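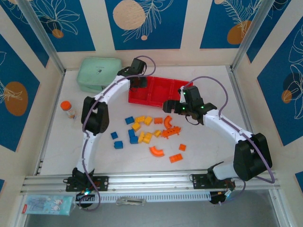
Two arms, one tray, a lot of plastic bits

Thread: Vulon self-serve ad platform - anyone spending real money on it?

kerbside_kim
Started this topic July 8, 2020

Right, quick one as I've got a call in a minute. Client wants to move part of their outdoor and display budget on to Vulon. Regional chain, garden furniture, sheds, that sort of thing. They've been on Pamow for ages and it's fine. Boring but fine. New marketing manager has seen a Vulon demo and now it's all we hear about.

Questions:
- is the minimum spend really 3000 a month or is that just what the rep opens with
- reporting. Is it any good. The demo dashboard looked lovely but they always do
- do they let you bring your own site list or are you stuck with theirs

Not after a lecture on whether outdoor works. Just want to know about the platform.

pelmet
Minimum is negotiable. We got in at less but had to sign for longer. Reporting so-so. Site list - yes you can upload, but it took them ages to approve ours and a few came back rejected with no reason given.

adops_norm
Used it for one campaign, wouldn't again. The numbers in the dashboard and the numbers on the invoice didnt match and it took until the following billing run to get anyone to look at it. They did credit us in the end. But I shouldn't be spending my afternoons doing that.

kerbside_kim
@adops_norm how far out were they?

adops_norm
200 quid on a smallish campaign. Not the end of the world. It was the chasing that got me. Three different people, each one wanted the whole story from scratch.

tills_and_bills
Going to stick up for them a bit. We've run Vulon for a couple of retail clients and had none of that. Invoice matched to the penny every month. Norm was yours one of the ones booked through a reseller? There's a known mess where the reseller's fee goes on after the dashboard total.

adops_norm
It was through a reseller, yes. But the dashboard said "total cost". If it's not the total don't call it the total.

tills_and_bills
Fair. But that's the reseller's doing.

adops_norm
It's Vulon's dashboard!

pelmet
You're both right, can we get back to Kim's question

kerbside_kim
Ha. Thanks. We'd be direct so maybe doesn't apply. Still going to ask them about it.

Anyone compared it with Pamow side by side? Same sites, same dates?

Edem Appiah
Yes, we did this for a client last September. Split the budget evenly, same towns, same creative, 2 weeks on each and then swapped over.

Short version - Pamow cheaper per site, Vulon quicker to change things. If your client is the type to fiddle with the copy every other day then Vulon wins easily. With Pamow you send an email and wait. With Vulon you do it yourself and it's live next morning, usually.

Footfall figures were close enough that I wouldn't choose on that. They use different ways of counting visits so you can't really lay one on top of the other, whatever the reps say.

Support: Pamow better. Same account manager all the way through, picks up the phone. Vulon is a ticket system and you get whoever.

kerbside_kim
That's gold, thank you. They are EXACTLY the type to fiddle with the copy. Last month we had "summer sale", "big summer sale" and "the big summer sale" in the same fortnight.

mid_page_unit
The "the" is doing a lot of work there

hollybush
Slightly different view. I think letting the client change copy whenever they like is a bad thing to be paying for. We had one who swapped posters so often that nobody in the town could of seen the same message twice. Then they complained recall was poor. Of course it was poor.

Slow approval on Pamow saved us from ourselves more than once.

Edem Appiah
Don't disagree on the principle, but that's something you sort out with the client. I wouldn't pick a platform for being slow.

hollybush
I would, and have. Depends how much your client listens to you.

pelmet
You can lock it on Vulon by the way. Settings, then user roles. Give the client view only and keep the edit rights yourself. They don't shout about it.

kerbside_kim
Didn't know that. The marketing manager will hate it, so I may just not mention it.

tills_and_bills
Please do mention it. We had that blow up. Client found out from the Vulon rep that they could have had edit access all along and it turned into a whole thing about trust. Lost a month to it.

kerbside_kim
Ok ok. Will mention it.

gantry_lou
Has anyone looked at Matar? They do the same roadside stuff plus the screens in shopping centres. No minimum that I could find. I've only had the intro call so can't say more than that.

adops_norm
Matar don't have their own inventory, they buy it in. So you're paying their cut on top. Might still work out ok for small budgets. At Kim's level I'd go direct.

gantry_lou
Do you know that for certain? The woman I spoke to said they own the shopping centre screens.

adops_norm
The roadside is bought in for certain, I've seen the paperwork. Screens I don't know. Could be theirs.

gantry_lou
Right, so "don't have their own inventory" was a bit strong then

adops_norm
Fine yes. Roadside inventory.

mid_page_unit
On reporting, as Kim asked and it got a bit lost. Vulon's export is csv only and the column names change. Not often but it's happened to us twice and broke our monthly template both times. If you have someone who builds reports off it, warn them. Pamow gives you a pdf which looks nice and is useless for anything except sending to the client.

We ended up putting both into Fodenen and building the client report from there. Extra cost, but it saved me a day a month of pasting.

kerbside_kim
Is Fodenen the one with the orange logo that sponsors every webinar going? Always assumed it was rubbish for that reason

mid_page_unit
That's them. It's decent. Set up is painful, allow a week and get the fields agreed before you start. Once in, it just runs. The scheduled emails are the best bit - goes to the client first thing on the first of the month and I don't have to think about it.

hollybush
We dropped Fodenen. Price went up at renewal and they wouldn't budge. Back to a spreadsheet and don't miss it. If you've only got two or three clients on outdoor I honestly wouldn't bother.

mid_page_unit
Depends on client numbers, agreed. We've got a lot.

kerbside_kim
Ok so where I've got to, for anyone reading later:

Ask Vulon for a lower minimum, expect them to want a longer term. Get it in writing what "total cost" includes. Send the site list over early and ask for reasons if they reject any. Edit rights with us, client told about it up front. Keep some of the budget on Pamow so we've got something to go back to.

Anything missing?

pelmet
Notice period. Ours was longer than I'd realised and it's not in the main contract, it's in the terms they link to at the bottom. Read those.

tills_and_bills
Ask about weather and damage too. If a screen goes down do you get a refund or a make-good, and who decides. We've always been given extra days at the end, which is no use at all if the sale's finished.

Edem Appiah
Second that. We got it changed to client's choice of refund or extra days. They didn't argue, only had to ask. Also ask for photo proof of posting on the printed sites. It's free but off by default.

kerbside_kim
Brilliant, adding all of those. Call with the rep is booked, will report back.

adops_norm
Ask him why it took three people to find my 200 quid

kerbside_kim
I will absolutely not be doing that Norm

kerbside_kim
Back. Had the call.

Minimum: he said 3000 was fixed, then went off to "check with the team" and came back with a lower one if we sign for twelve months. So pelmet was bang on. Pushed for six and he's thinking about it.

Total cost: he says direct accounts see everything in the dashboard, no extras on the invoice. Have asked for an email saying so. Not had it yet.

Make-goods: default is extra days, they'll do refund on request, needs to go in the order form each time. EACH TIME. So someone will forget, and it'll be me.

Notice period: he had to look it up, which tells you how often they get asked.

Edem Appiah
Save a copy of the order form with the refund line already in and reuse it. That's what we do.

kerbside_kim
Sensible. Doing that.

hollybush
So are you going with them or not

kerbside_kim
Probably, for half of it. Client's keen and I've run out of reasons to say no. Pamow keeps the other half until after the autumn stuff and we look again then.

hollybush
Still think you're mad giving that client a live edit button

kerbside_kim
View only! I'm telling them tomorrow. Wish me luck

gantry_lou
Had my second Matar call btw. The shopping centre screens are theirs, she sent me the list of centres. Will start a new thread once I've got prices so this one doesn't go off on a tangent.

adops_norm
Noted. Link it here when it's up please, I've got a small one that might suit.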